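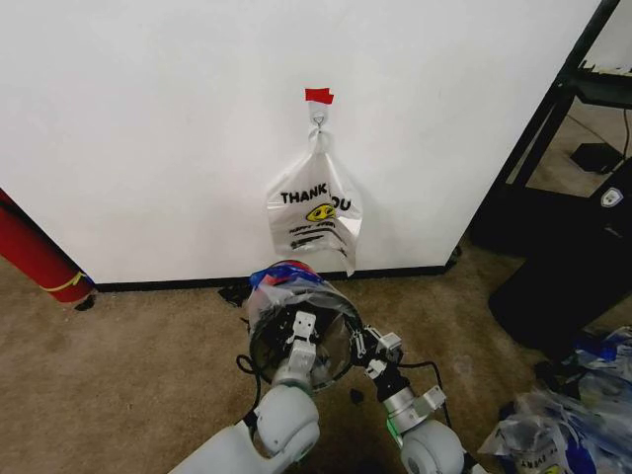

Page last changed: June, by F. Kowalczyk

Bag Reuse in a Shared Workroom: Project Report
Fitzgerald Kowalczyk and Edivaldo Lins

Background
Our workroom at Kalogeropoulos House had a drawer full of plastic shopping bags that was hard to close. People took new bags from shops on the way in and forgot the ones already in the drawer. We wanted to find out if bags would be used again more often when they were hung in plain view.

Method
We put a small metal hook on the white wall panel near the black shelving, with a strip of red tape over it so the spot was easy to find. One bag at a time was hung by a handle. The one in the photo is a white "THANK YOU" bag with a yellow smiley face. When a bag was taken, whoever took it was asked to hang up another from the drawer and write the use on a sheet. The trial ran for 17 days. For the first 2 days we only watched the drawer and changed nothing.

We chose the panel as it was close to the door and had nothing else on it. Hanging the bag by one handle made it quicker to grab, but the printing was harder to read when the plastic folded.

Results
Most uses written on the sheet were for carrying lunch, wet umbrellas and offcuts for recycling. Thin bags were taken less often than heavier ones. The hook was sometimes left empty overnight, usually after the evening group, and we refilled it at 8:00 the next morning. Entries from those mornings are marked on the sheet and left out of the totals.

Problems
The sheet relied on people filling it in. Edivaldo found bags missing from the drawer with no entry beside them, so our totals are probably low. We also did not record bags that were brought back.

Further work
A second hook beside the first would allow a cloth bag to be compared with a plastic one. The sheets are in the Lumow folder, and Edivaldo has the spare hooks.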